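Condensation and Ventilation: Owner FAQ
Skevness Tiny Homes
Last updated: 10/6/26
Share 81 | Comments 4

These answers cover houses on the Skevness trailer platform with the Nägeli air exchange unit. Houses delivered without the unit have exhaust fans only. Where the answer differs for those houses, the text says so. Questions about propane appliances, wood stoves and towing are handled on separate pages.

GENERAL

Why does water collect on the inside of my windows?

Room air holds water vapor. When that air touches a surface below its dew point, the vapor turns to liquid. Glass is usually the coldest indoor surface in winter, so it shows water first. Cooking, showering, breathing and drying clothes all add vapor, and a small house has very little air to spread it through. Two people sleeping in a closed loft can raise the humidity there enough to wet the glass by morning.

A thin band of water along the lower edge of the pane in very cold weather is normal. Water that runs onto the sill every morning is too much. Wipe it up and work through the ventilation questions further down.

What humidity should I aim for?

In cold weather, keep the relative humidity low enough that the glass stays mostly clear. The right reading depends on the outdoor temperature. The colder it is outside, the lower the indoor figure has to be. A constant setting all winter will be too high for the coldest weeks. Place one humidity gauge in the main room and a second one in the loft. The loft gauge is the one to act on.

Is condensation covered under warranty?

Surface condensation is not. Failed window seals are. If the fog is between the two panes and cannot be wiped off from either side, the seal has failed and the window should be reported. Send one photo taken from inside and one from outside, with the serial number from the spacer bar.

THE AIR EXCHANGE UNIT

What does the unit do?

It draws stale air from the bathroom and kitchen and brings in the same amount of outdoor air to the main room and loft. The two streams pass through a core, where heat moves from the outgoing air to the incoming air. The streams do not mix. Some heat is still lost, and incoming air will feel cooler than the room on cold days.

Can I turn it off to save power?

Do not turn it off while the house is occupied. The walls and roof are sealed tightly and very little air leaks in on its own. Use the low setting when you are out for the day. If the house is empty, drained and unheated, the unit can be off with both outside hoods covered. Remove the covers before switching it back on.

What are the fan settings?

The wall control has 4 positions.

Low: house heated but empty.
Normal: everyday use.
High: cooking, showers or guests.
Timed: runs at high for the set period and then returns to the previous setting.

The bathroom button starts the timed setting from inside the bathroom. It overrides the wall control until the timer ends.

The incoming air smells of smoke. What should I do?

Check where the intake hood is in relation to the stove flue. When a house is parked with the prevailing wind blowing from the flue toward the intake, smoke can be pulled in. Turning the trailer is the best fix. When that cannot be done, ask us about the extended intake, which moves the hood to the tongue end. Do not block the intake. With the intake blocked, the exhaust side will pull air from wherever it can, including down the flue.

Can the unit be fitted to an older house?

In most cases, yes. The ceiling over the bathroom needs a clear depth of 200 mm for the housing. Houses with the storage shelf option over the shower do not have this depth, and the shelf has to come out. Hertta Heinonen in our service department reviews these requests and will need the floor plan number from the data plate.

FILTERS AND PARTS

How often do I change the filters?

Inspect both filters every 3 months. Replace any filter that is gray across its whole face. Sites near gravel roads, farm fields or wood smoke will need replacements sooner. The intake filter is the finer of the two and usually clogs first. Do not wash it. The exhaust filter can be vacuumed and reused until the frame goes soft.

How do I open the housing?

1. Switch off the unit at the wall control, then at the breaker.
2. Turn both latches on the cover to the vertical position.
3. Support the cover with one hand and lower it. It is hinged on one side only.
4. Slide the filters straight out toward you. Note the airflow arrows before removing them.
5. Pull the core out by its strap. It is a tight fit and may need to be eased from side to side.

Reassemble in reverse order. If the cover does not close flat, the core is not fully seated. Do not force the latches.

Can the core be cleaned?

Yes. Vacuum the faces with a soft brush. The standard core can also be rinsed in lukewarm water with no soap and left to drain on end until dry. The moisture transfer core, marked with a blue strap, must never be rinsed. Check the strap color first.

Which spare parts should I keep in the house?

One set of filters, one drain trap, two latch screws and the short length of sealing tape supplied at handover. Keep the small items together in one closed container and store it where it will not be buried during a move. Filters should stay in their bags until used. Any part with a rubber lip should be stored flat and away from the stove, as heat hardens the lip.
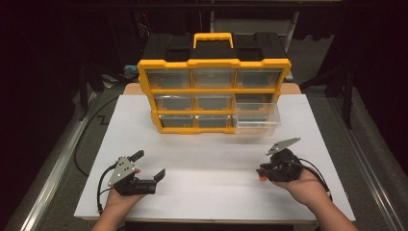
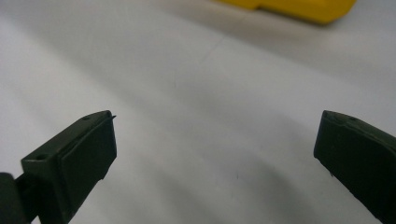
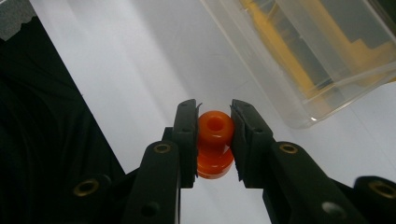
WINTER AND DRAINAGE

Where does the water from the unit go?

In cold weather, vapor in the outgoing air condenses inside the housing. The water leaves through a drain hose to a trap and then joins the gray water line. The trap has to be full of water to work. When a house has been standing empty, pour a cup of water into the drain pan before starting the unit. A gurgling sound usually means the trap is dry.

The unit stops for a few minutes at a time in very cold weather. Is this a fault?

No. It is defrosting. The intake fan stops and warm room air thaws the core. The indicator blinks amber during this time. Report it if the amber light stays on for more than an hour, or if defrosting happens when it is above freezing outside.

There is water dripping from the cover.

Switch the unit off and check these in order:

- The trailer is level. The drain pan slopes toward the bathroom wall, and a house sitting low at the opposite end will not drain.
- The hose is not pinched where it passes behind the shower panel.
- The trap is clear.
- The hose is not frozen below the floor. Houses parked without skirting are the most likely to have this problem.

If all four are in order, the core seal may be damaged. Contact service before running the unit again.

Do I need skirting?

Skirting is not required for the ventilation system, but it keeps the drain line and the floor warmer. Leave the vent openings in the skirting clear in summer. Closed skirting over damp ground traps moisture under the floor, and the underside of the subfloor should be checked every May for staining.

LOFT AND STORAGE AREAS

Why is there mold behind the mattress?

A mattress lying directly on the loft floor blocks air from reaching its underside. Body moisture moves down through it and condenses on the cooler surface. Use a slatted base or a spacer mat, and leave a gap between the mattress and the outside wall. Lift the mattress on edge once a week in winter.

Can I store clothes against an outside wall?

Yes, with a gap behind them. Closets built by us have a spaced back panel for this. Closets added by owners often do not. If the back of the closet feels damp, cut vent slots at the top and bottom of the doors.

Does a dehumidifier replace the air exchange unit?

It does not. A dehumidifier removes water but brings in no fresh air. It can be useful for the first winter, when the interior lumber is still drying, and for houses with exhaust fans only. Compressor models work poorly in a cold house. Plug the dehumidifier directly into a wall outlet, without an extension cord.

Is it safe to run the range hood and the stove together?

Open a window near the range whenever both are running. The range hood vents outdoors and is not balanced by incoming air. Houses with the Brenix pressure switch will shut the hood off if the room pressure drops too far. The switch should be tested at the start of each heating season with the test button under the hood lip. It is not a replacement for a carbon monoxide alarm.

SERVICE

How do I book a service visit?

Write to the service desk with your data plate number, the location of the house and a short note on the problem. Give the ground conditions if the house is off a paved road. For houses at the Grukemon site, visits are grouped, and Dörte Schmieder keeps the schedule at the site office.

Can I use filters from another maker?

Yes, if the size and the airflow rating match those printed on the housing label. A filter that is finer than the rating slows the intake side and leaves the house under negative pressure. Damage caused by the wrong filter is not covered.

Where is the manual?

A printed copy is in the document sleeve inside the electrical cabinet. Replacement copies can be requested from the service desk. Include the revision letter from the housing label, as the wiring diagram changed between revisions.

Skevness Tiny Homes | Contact the service desk | Copyright Skevness Tiny Homes, all rights reserved | Back to top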